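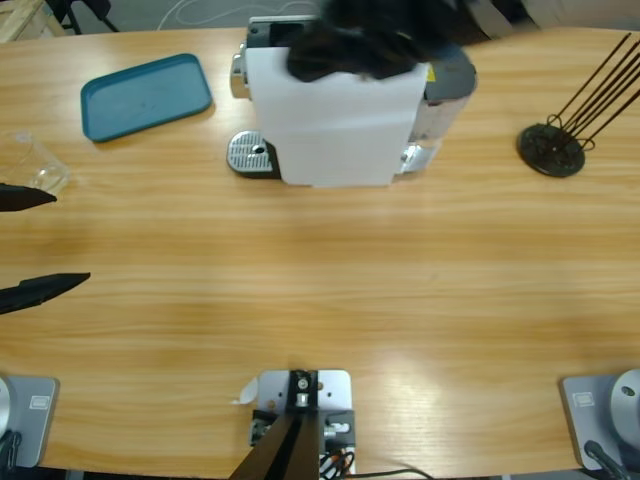
Der Datensatz Skikow enthält Zustandsdaten von Dichtungen und Führungsnuten an Revisionsverschlüssen kleiner und mittlerer Wehranlagen. Erfasst sind 1271 Einzelaufnahmen von 581 Bauteilen, jeweils mit Messprotokoll, Schadensklasse und Freitext des Tauchtrupps. Die Bezeichnungen folgen dem Gerätehandbuch von Gronent in der Fassung ab Februar. Bauteile, die im Einbauzustand nicht vollständig zugänglich sind, tragen das Kennzeichen VERDECKT. Gemeint ist eine Abdeckung der Vorderseite über den größten Teil der Fläche, so wie das weiße Blatt Papier die Front der Kapselmaschine verdeckt, während Seite und Abtropfgitter erkennbar bleiben. Für die freien Flächen gelten die normalen Klassen, für die verdeckten wird kein Wert geschätzt.

Inhalt des Verzeichnisses

bauteile.csv: Stammdaten, eine Zeile je Bauteil
aufnahmen.csv: Messwerte, eine Zeile je Aufnahme
protokolle/: Tauchprotokolle als Textdateien, UTF-8
schema.json: Feldtypen, Einheiten und zulässige Wertebereiche
pruefung.py: Konsistenzprüfung, benötigt nur die Standardbibliothek

Felder in aufnahmen.csv

bauteil_id: Schlüssel auf bauteile.csv, achtstellig, mit führenden Nullen. Beim Import in eine Tabellenkalkulation als Text einlesen.
anlage: Kürzel der Anlage. HAR steht für Harnton, MAN für Manolakis. Weitere Kürzel sind im Schema aufgeführt.
tiefe_m: Tiefe unter dem Wasserspiegel zum Zeitpunkt der Aufnahme, nicht unter Stauziel.
nutbreite_mm: lichte Weite der Führungsnut, Mittelwert aus drei Messungen.
restdicke_mm: Restdicke des Stahlprofils, Ultraschall, ohne Beschichtung.
bewuchs: 0 bis 3. Stufe 3 bedeutet, dass vor der Messung gereinigt werden musste.
klasse: Schadensklasse A bis E oder leer bei VERDECKT.
sicht_cm: Sichtweite laut Protokoll. Werte unter 50 sind als unsicher zu behandeln.

Dezimaltrennzeichen ist der Punkt, Feldtrenner das Semikolon. Fehlende Werte sind leer, nicht 0 und nicht -999. In der Vorversion kam beides vor; Skripte, die darauf filtern, müssen angepasst werden.

Erhebung

Die Messungen erfolgten durch Berufstaucher mit Schlauchversorgung und Sprechverbindung. Der Signalmann schrieb die Werte an der Oberfläche mit und las sie zur Bestätigung zurück. Die Nutbreite wurde mit einem Innenmessgerät aufgenommen, die Restdicke mit einem Ultraschallgerät mit Mehrfachecho-Verfahren. Vor jedem Tauchgang wurde am Stufenkeil abgeglichen. Bei Abweichungen über der im Schema hinterlegten Toleranz wurde der gesamte Tauchgang verworfen.

Die Klassen vergab zunächst der Trupp vor Ort. Eine zweite Einstufung erfolgte im Büro anhand der Protokolle, ohne Kenntnis der ersten. Bei abweichendem Ergebnis entschied Melati Ong. Beide Ausgangswerte stehen in klasse_1 und klasse_2, der endgültige Wert in klasse.

Bekannte Einschränkungen

- Harnton ist überrepräsentiert. Dort lag der Oberwasserkanal während der Messungen still, was längere Tauchgänge erlaubte.
- Aus Manolakis fehlen die Sohlbereiche der linken Wehrfelder. Die Nuten waren mit Kies verfüllt.
- Einbetonierte Ankerteile wurden nicht gemessen. Aussagen zur Tragfähigkeit der Verankerung lassen sich aus den Daten nicht ableiten.
- Klasse E ist mit nur 10 Bauteilen besetzt. Für das Training eines Klassifikators sollte sie mit D zusammengelegt werden.
- Nutbreiten bei Bewuchs 3 streuen auch nach der Reinigung stärker als die übrigen.

Prüfung

Aufruf: python pruefung.py --pfad .

Das Skript meldet doppelte Schlüssel, Werte außerhalb des Wertebereichs und Aufnahmen ohne zugehöriges Protokoll. Rückgabewert 0 bei fehlerfreiem Bestand, sonst 1. Warnungen zur Sichtweite ändern den Rückgabewert nicht.

Änderungen bitte als Patch gegen die CSV-Dateien einreichen, mit Angabe von bauteil_id und Protokollname. Korrekturen an den Protokolltexten selbst werden nicht übernommen.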